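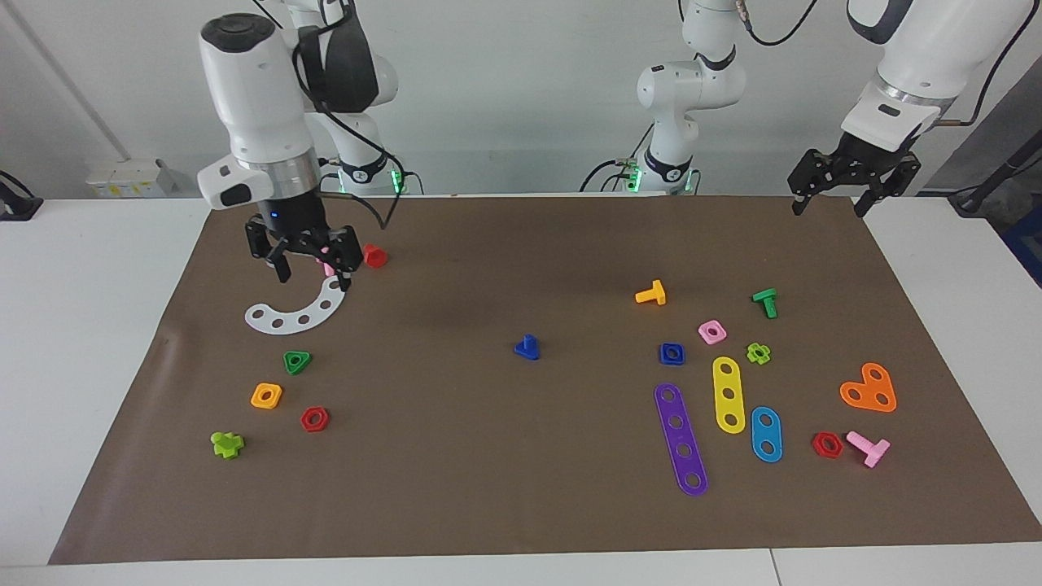 Little pink pieces are always the first to go missing.

September - by the Todham Workbench page

Toy building sets are wonderful things, and they are also small-parts storage problems! I've been sorting ours the same way I sort screws in the garage, and I'm so pleased with it that I had to write it up.

Start with a mat. A dark one is best, because bright plastic shows up on it right away and nothing rolls far. Tip the whole set out, spread it flat with your hand and pull out anything that isn't part of the set (hair ties, crayons, one very old raisin in our case).

Sort by shape first and color later. Bolts in one tub, nuts in another, flat strips in a third. Kids will tell you color is the right way, but try finding a nut in a tub of everything blue and you'll see what I mean.

For washing, put the plastic pieces in a mesh bag and swish them in warm water with a squirt of dish soap. An old toothbrush gets the gunk out of bolt threads. Rinse, shake, and spread on a towel overnight - nuts hold water in the threads, so flip them over before bed.

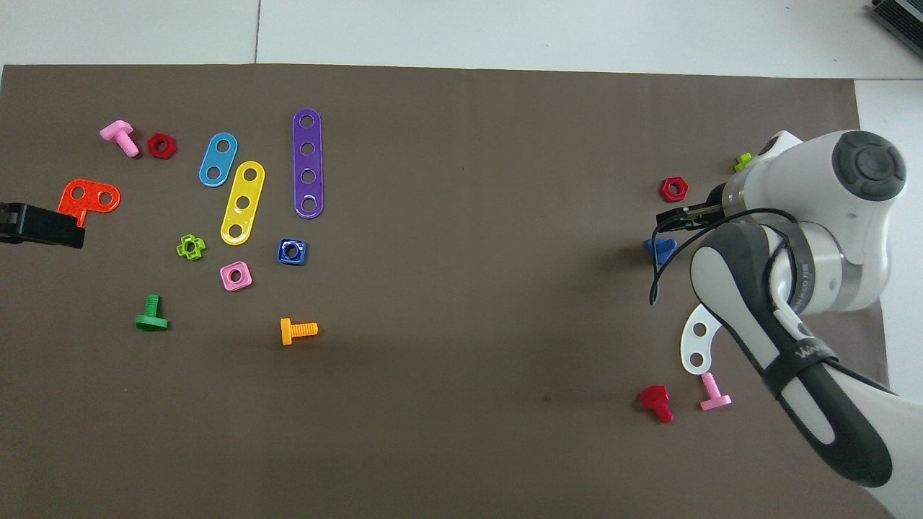
Marlow's Mom: We thread the nuts onto the bolts before they go in the tub. Takes 16 minutes with two kids helping and they never get lost in the carpet again.

Comments (3)

tubs_and_lids: Does the mesh bag go in the dishwasher too? Top rack?

Todham Workbench: I stick to the sink, the heat in ours warped a strip once. Love the threading idea above, trying it tonight!

Cullum Garage: Muffin tins work great for sorting if you're short on tubs. Just don't carry them up the stairs full.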